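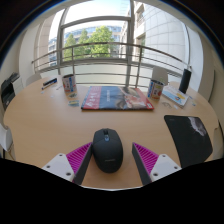
The mouse table upstairs, by the big window. Mouse pad off to the right.

Forum > Meetups and Outings > Open days > Zonville robotics open day, who went?

Posted by Valdis Org, October

Well, I finally made it to the open day at the Atby workshop in Zonville, after promising my daughter for two years running that we would go, and I'm so glad we did! We parked by the river and walked up, which took longer than it should have because she wanted to look at every single window on the way – she is nine, so you know how that goes.

Downstairs was mostly talks and coffee, and the upstairs room was where you could try the hand-held grippers yourself. They are the same fingers that go on the arm, only you hold the thing in your own hand and do the job while it records. Ours was the mouse table. You pick up the mouse, put it on the pad, let go, and then start over. It sounds like nothing and I was terrible at it. The fingers with the magenta ribs are softer than I expected and they bend around whatever you squeeze, and I kept coming in with one finger too close and pushing the mouse along instead of gripping it. My daughter got it on her second go, and has mentioned it at every meal.

Did anyone else go? I would love to hear what you thought of the talk.

pinwheel_joe
We were there in the morning! Agree about the upstairs room, very friendly people and nobody rushed us. I have to say the talk lost me, though. The speaker said they had 1,958 recordings of that one task and wanted more, and I sat there thinking, for a computer mouse? My brother-in-law runs a packing line and they would never have the patience.

marrowfat
Joe, I think you're being a bit hard on them. The mouse is only practice, the way you learn scales before you play a tune. What they want is for the arm to cope when the table is a mess, and they left that table a mess on purpose – cans, markers, a booklet, bits of wire, all sorts. I asked one of the helpers if she wanted me to tidy up before my turn and she laughed and said please don't.

pinwheel_joe
Fair enough on the mess, I did wonder. I still think they should have shown the arm doing more by itself. We waited in line the best part of an hour and saw it go twice.

Valdis Org
Oh, that's a shame about the line. We had no wait at all after lunch, so perhaps that's the time to go next year. We watched the arm for a good long while and I thought it was rather charming, the way it stops just before it closes its fingers, as if it's thinking it over.

tessellate
I'm with Joe. I enjoyed the day, but "open day" to me means you see the finished thing. They had 200 places and, by the sound of it, one arm. And the Cledudico stand had run out of leaflets by the time I got there, so I still don't know what their software does!

marrowfat
It sorts through the recordings and throws out the bad ones. Mine, probably. I did 47 tries before my wrist gave up, and I'd be surprised if they kept half.

Valdis Org
47! You have more stamina than me, I stopped at a dozen and went to find the cake. Tip for anyone going next time, hold the handle lower than feels natural and bring both fingers down together before you squeeze. The lady at the next table (Tamošiūnaitė on her badge, and I hope I've spelled that right) showed me and it helped a lot.

pinwheel_joe
All right, I'll try again next year, after lunch this time. Does anyone know if you have to book for the kids as well? We only booked for the adults and felt a bit awkward at the door.

tessellate
Yes, kids need their own ticket but it's free. It's on the second page of the form, very easy to miss.

Contact the moderators | © Zonville Community Forum | Back to top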